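Placemats. I keep being told I need placemats. Clilstead has a whole page on how they "bring the family back to the table." My family comes to the table for food.

2/ The one everybody is sharing is the woodland kind, foxes and deer and pink rabbits on off-white. Cute, sure. Off-white, under spaghetti? Who tested this?

3/ "Wipes clean in seconds" is what the Valtetti listing says. It has 500 reviews and the ones I read were all written by people who'd owned it for a day.

4/ Volodymyr Koval says his kids eat better since they got theirs. His kids also turned five. Could be that.
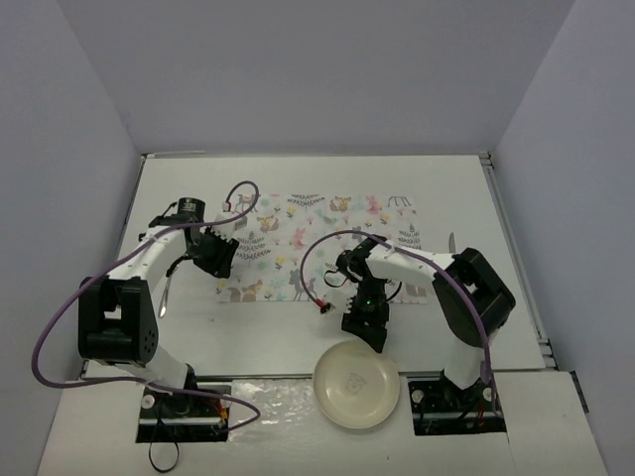 5/ And on a white table, what is a pale mat even protecting? You can wipe a white table. You still have to wipe it after you wipe the mat.

6/ I'll give them the fox curled up asleep or whatever it's doing. I like the fox. I'm not paying for a set of six to get one fox.

7/ Ask me again in January when the gravy has been through.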